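Flondeo ward trial, Fliltville site
Workshop notebook, January, entry 19

Purpose of entry: to record the state of the cart restocking task and its effect on the duties of ward staff. Jimano unit in use. Nazari scheduling software unchanged from entry 18.
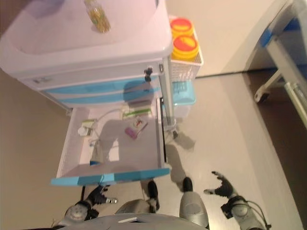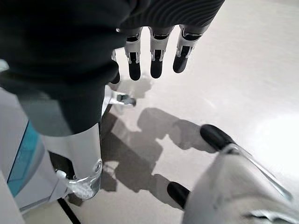
Staff duties have shifted more than the original plan allowed for. Before the trial, supply aides spent around 80 minutes of each shift checking carts. The checking is now assigned to the unit, and the aides are asked to review its exceptions list at 3 p.m. Two aides have reported that the review is more tiring than the walk it replaced. The bottom drawer produces most of the exceptions. Small items lie scattered in it, among them a pink box and a clear bottle with a blue cap, and the stock list assumes a fixed position for each. Aides have been sorting drawers ahead of the unit, work that appears in no job description. It should be either recorded as a duty or discontinued.

Of 23 exceptions reviewed this month, most concerned item position. Missing stock was rare.

Actions: request drawer dividers from Fliltville stores. Amend the aide task sheet. Ask Nazari whether position can be dropped from the check. Training hours for the night shift still to be agreed.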